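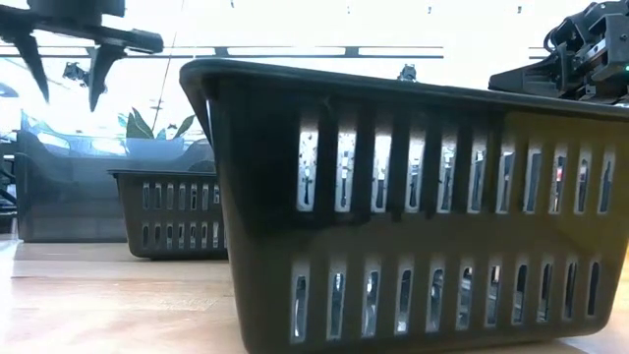 ## 4. Setting up the nesting task

Welcome back! By now you should have both arms bolted down and answering to the laptop (if they aren't, pop back to section 3 and don't feel bad about it, as we've all been there). This section takes you through the nesting task, which is the one the Milville club practises every Tuesday and the one our new members tend to enjoy most. The idea is simple enough: the two arms work together to lift the smaller basket and set it down inside the large one, without either of them taking a knock. Getting there takes a bit of patience, so put the kettle on first.

1. Clear the tabletop and give it a wipe. Crumbs and grit make the baskets slide in odd ways, and you'll spend ages blaming your code.
2. Put the large basket down first, with one long side facing the arms. Then set the smaller basket behind it, leaving at least 20 cm between the two so a gripper can come down in the gap.
3. Switch on the arms, the left one first, and wait until the joint lights have settled to green. Graciela Fuentealba, who wrote most of our start-up script, likes to give it a slow count of ten, and I've picked up the habit from her.
4. Open the Brolent control window and choose **Slow**. Please stay on Slow for your first 2 sessions, however tempting the other button looks!
5. Bring one gripper down until its fingertips are just above the rim of the smaller basket, and stop there. Have a look from the side as well as from the front, as the two views can disagree by more than you'd think.
6. Open the fingers, lower them so that the basket wall sits between the tips, and close gently. A grip setting of 71 suits our baskets nicely. The Wasside team run theirs lower, so do try a few values if yours are a different make.
7. Repeat with the second arm on the opposite side, then lift both together.

> **Caution:** Keep hands, sleeves and lanyards well away from the fingers whenever the arms are powered. The tips are pointed and they don't know you're there. One person stays by the stop button for the whole run, with no wandering off for biscuits.

> **Note:** The slots in the basket walls can catch a fingertip. If that happens, press stop, open the gripper from the control window and back it straight out. Please don't wiggle the arm by hand.

Before each run, bring up the wrist camera on the laptop and check that you can see both fingertips and a decent stretch of table beyond them.

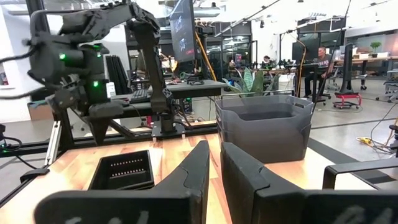
*Fig. 4.2 Wrist camera view, with the second arm at upper left.*

8. If a fingertip is missing from your view, loosen the camera clamp a quarter turn, nudge it and tighten it again. Lawal Olaniyan keeps the small hex key in the Maldonado toolbox, top drawer, and would dearly love it to go back there afterwards.
9. Save your run under your own initials. You can store up to 20 runs per person before the oldest gets overwritten.

When you've managed a clean lift and a gentle set-down, carry on to section 5, where we swap the baskets over and start again from the other side.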